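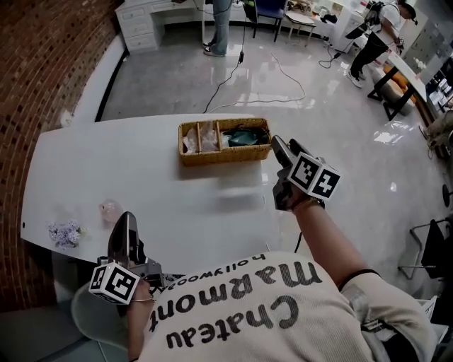 Neue Version der Posenschätzung für die Handgreifer

Seit dem 20. April läuft bei uns die neue Version von Binudano, also der Software, die aus den Kopf- und Greiferkameras die Bahn der beiden Handgreifer berechnet. Lempi Eskola hat den Teil mit den Markerwürfeln fast vollständig neu geschrieben. Früher wurde jede Würfelseite einzeln ausgewertet, und wenn nur eine Seite sichtbar war, sprang die Orientierung manchmal zwischen zwei Lösungen. Jetzt werden alle sichtbaren Seiten zusammen als ein starrer Körper geschätzt, und die Bewegung der letzten 30 Bilder geht als Vorwissen ein.

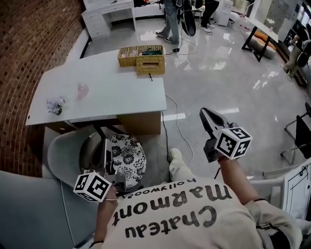 Geprüft haben wir das mit 1156 Aufnahmen aus dem Archiv. Die Sprünge der Orientierung sind in fast allen Aufnahmen verschwunden. Es bleiben etwa 300, bei denen die Bahn noch kurze Lücken hat, meistens wenn ein Unterarm den Würfel verdeckt. Diese Lücken werden jetzt nicht mehr still interpoliert — sie bekommen eine Kennzeichnung, und die Planung darf solche Abschnitte nicht als Vorlage benutzen. Auch spiegelnde Tischflächen haben uns Mühe gemacht. Der Detektor verwirft nun Kandidaten, deren Lage nicht zum Modell des Würfels passt.

Wer mit Binudano arbeitet, muss vor dem nächsten Lauf folgendes machen:

1. Die Kalibrierung der Kopfkamera neu exportieren, das alte Format wird nicht mehr gelesen.

2. Für beide Greifer die Zuordnung von Würfel und Greiferkamera kontrollieren. Links und rechts haben jetzt getrennte Dateien.

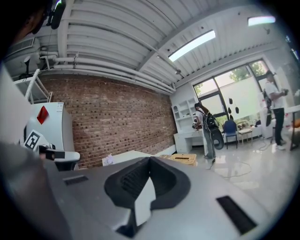

3. Die Zeitstempel mit dem Werkzeug von Skitov abgleichen. Ein Versatz über 2 Bilder wird als Fehler gemeldet.

Die alte Version bleibt bis August verfügbar. Fragen bitte direkt an Lempi.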